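FOR IMMEDIATE RELEASE

Setarow opens orders for Noteck desktop assembly kit, with limits spelled out

PLODITZ, 13 June 2022 — Setarow today began taking orders for Noteck, a kit of gripper, wrist camera, parts fixture and software meant to let a robot arm service used desktop computers. Buyers supply their own arm. The company is not claiming that Noteck will replace a repair bench, and it would like customers to read the trial results before they read the price list.

"I have sat through a lot of demos in this business, and most of them stop right before the hard part," said Pak-hei Hsu, product lead for Noteck. "Picking up a memory stick is easy. Getting it into the slot without hurting the board is what people are paying for, and we don't always manage it."

The kit handles memory modules, expansion cards and 3.5-inch drives in caddies. Parts wait in a gray 3D-printed fixture next to the computer, so the arm starts from a known position each time. The tower lies on its side with the side panel off. 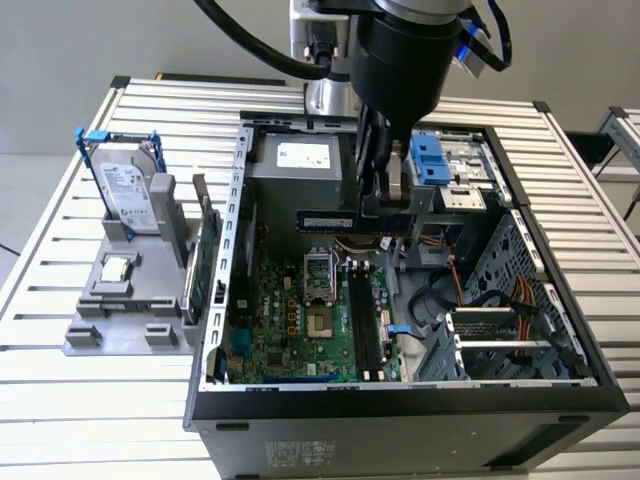 Can Noteck work on a computer it has never seen before?
Only after someone teaches it the layout. Each new case model needs a setup session by a trained operator, and a shop that sees a different model every hour will spend more time teaching than it saves.

Bermúdez, a refurbisher of office computers, ran the prototype for most of December and agreed to have its numbers published. Of 1602 memory insertions attempted, 131 ended with the arm stopping and asking for a person. Setarow counts every one of those as a failure, including the ones where an operator cleared the problem with a nudge. Bermúdez has not yet decided whether to buy.

Most of the stops came from two sources. Cables that had drifted across the slots confused the camera, and latches left half closed blocked the module on its way down. The software now looks for both before it moves. Hsu declined to say how much that will help until a second trial is done.

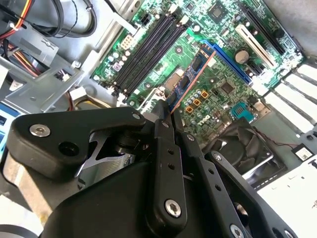 Page last changed: 13 June, version 3

Setarow also wants to correct an impression left by its own earlier material, which described Noteck as "hands-free." It isn't. A person still opens the case, clears the dust, loads the fixture and checks the finished machine. Processor placement is offered as a test feature only and is switched off when the kit ships. Customers who turn it on do so at their own risk — a bent contact pin can cost more than the computer is worth.

Speed is another place where buyers should be careful. A practiced technician is faster than Noteck on a single machine. The argument for the kit, as far as there is one, is long runs of the same model, where the setup session is paid for once. Setarow's own estimate is that a shop needs a batch of around 500 matching computers before the numbers start to make sense, and that estimate leaves out the cost of the arm.

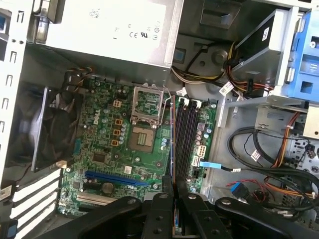 Orders placed now cover the gripper, the wrist camera, one fixture, the software and remote help with the first case model. Extra fixtures are sold separately, and the print files come with the kit for shops that would like to make their own. Replacement fingers are treated as a wear item and are not covered by the warranty.

Shops that want to see Noteck before ordering can send Setarow one of their own computers. The company will teach the layout, run the job and return the machine with the complete log, including any stops. Prices are given on request and depend on the number of case models.

About Setarow
Setarow makes grippers and software for small repair and refurbishing shops. It is based in Ploditz.

Press contact: Pak-hei Hsu, Setarow, Ploditz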